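Nukport clinic fit-out, notebook, May
Bench notes, room mock-up 3 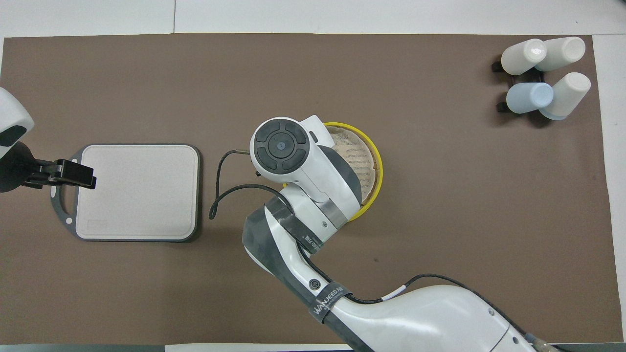
Gray cutting board on the brown mat, gripper at the left edge.

08:40. Picked up where MZ left off on the headwall layout for the exam rooms. Revision in hand is the one with the sink moved to the corridor side. Taped the outline on the floor at full size again, old tape pulled first. Door swing now clears the foot of the exam table with the table flat. With the foot section extended it does not. Needs either a 3 in shift of the table centerline toward the window or a sliding door. Shirazi quoted sliders for the procedure rooms only, so the shift gets tried first.

09:30. Shifted the table. Door clears. Lost knee space at the charting shelf, stool hits the table base on the way out. Shelf could drop to the side wall if the data outlet moves with it. Marked on the print in green.

10:15. Partition sample from Stovero, double board each side, insulated cavity. Tapped and listened from the next bay, speech not intelligible at normal voice. Not a measurement. Need the meter back from calibration before anything goes in the report. Back-to-back outlet boxes are the weak spot. Offset them one stud bay and use putty pads on both sides. Detail to be added to sheet 519.

11:00. Call with Margareta Zamfir re: room 123. She wants the ceiling lift track kept in the drawings as an alternate. Structure above can take it per her markup, but the track crosses the supply diffuser. Asked mechanical for a new diffuser position. No reply yet.

Flooring: two sheet vinyl samples from Tidby. Both coved up the wall without splitting at the inside corner. Sample B whitened at the outside corner when bent cold. Repeat with the heat gun on low, same radius, and keep the offcut.

13:50. Repeated sample B with heat. Slight whitening, only visible with a lamp held low. Acceptable to me, MZ to look. Sample A preferred if the lead time matches.

Sink: 15 in basin drawn, splash lands on the edge of the supply counter with the faucet fully open. Flow restrictor or a side screen. The screen costs counter length and gets in the way of the glove boxes. Try the restrictor.

Open:
- diffuser position, room 123
- data outlet to side wall, check conduit run
- meter due back, redo partition check with door shut and door open
- sheet 519, box offset detail
- handle height on the supply cabinet, still drawn two different ways on plan and elevation

Tape left on the floor. Please do not pull it.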